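Unit 3: Public engagement in gene editing policy

Course notes, Leemans module
Instructor: Roos Goossens

3.1 Scope

Unit 2 dealt with the approval of edited crops and livestock as a legal process. Unit 3 deals with how people outside the laboratory are consulted before and during that process. Human embryo editing is left for Unit 5.

3.2 Terms

Consultation: an agency publishes a draft and collects written comments by a deadline. The agency decides what to do with them.

Deliberation: a small group is recruited, given background material, and asked to produce a joint statement after discussion.

Outreach: information moves in one direction, from the institution to the audience. Outreach is often reported as engagement. In written work for this course, keep the two apart.

3.3 Timing

Early engagement takes place before a trait has been chosen or a trial site named. Participants can still affect the research question, but they have little concrete material to respond to. Late engagement has the opposite problem. The product exists, money has been spent, and comments tend to be limited to labeling and monitoring.

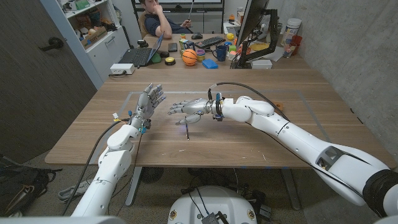
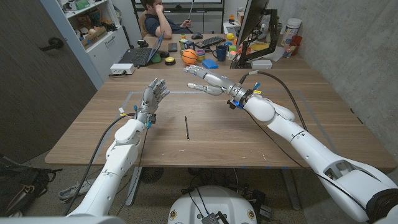 Most of the cases in the reader fall between these points. Arrieta calls this the middle window: the trait is fixed, but the release conditions are still open.

3.4 Case: the Aleden potato panel

A panel of 31 residents met on 3 evenings to discuss a field trial of a blight-resistant potato. Recruitment was by mailed invitation, and 49 people replied. Selection was by age band and distance from the proposed plot. Two growers with adjoining land were heard as witnesses and did not vote.

The panel's statement accepted the trial with a wider buffer strip and a public record of plot inspections. The developer, Plerno, agreed to the inspection record but kept the original buffer. Whether this counts as influence depends on the measure used (see 3.5).

3.5 Measures of influence

a. Textual: panel wording appears in the final permit.
b. Procedural: the agency replies in writing to each recommendation.
c. Material: the trial design changes.

Aleden meets (b) in full and (a) in part. The inspection record is disputed under (c), as it changes reporting and leaves the planting plan alone.

3.6 Reading and assignment

Read Arrieta, chapter 2, and the Cutwood permit file, omitting the annexes. Write one page applying the measures in 3.5 to Cutwood. State which documents you relied on for each measure.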